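Making Salt Dough Ornaments

Salt dough is cheap and keeps for years if you dry it all the way through. You can make a batch in one afternoon and paint it the next day.
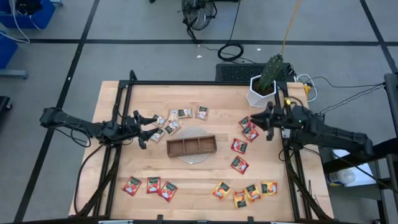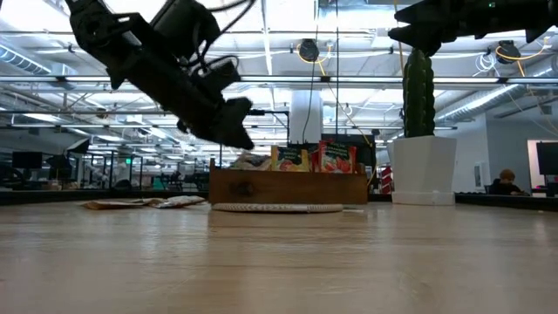

Atwood, March 13, 2020

You will need 2 cups of flour, 1 cup of table salt and 3/4 cup of warm water. You also need a rolling pin, cookie cutters, a drinking straw and a baking sheet lined with parchment paper.

Mix the flour and salt in a large bowl. Add the water a little at a time and stir until the dough pulls together. Knead it on a floured surface for ten minutes. If it sticks to your hands, work in more flour. If it cracks when you fold it, wet your fingers and keep going.

Roll the dough out to a quarter inch. Thicker pieces puff up in the oven and take much longer to dry. Cut your shapes and lift them onto the sheet with a spatula. Press the straw through near the top of each one to make the hole, and keep it well away from the edge.

Bake at 200 degrees for two hours, then turn the pieces over and bake one hour more. Press the middle of the largest one. If it gives at all, put them back in. Let them cool overnight.

Sand any rough edges with fine paper and wipe off the dust. Acrylic craft paint works best. Use two thin coats, and do the back as well as the front. When the paint is dry, seal both sides and the inside of the hole with clear varnish.

My last batch made 36 small stars. I packed them in tissue in December and kept them in a hall closet. Don't store them in a damp basement, and keep them away from dogs, as the salt can make them very sick.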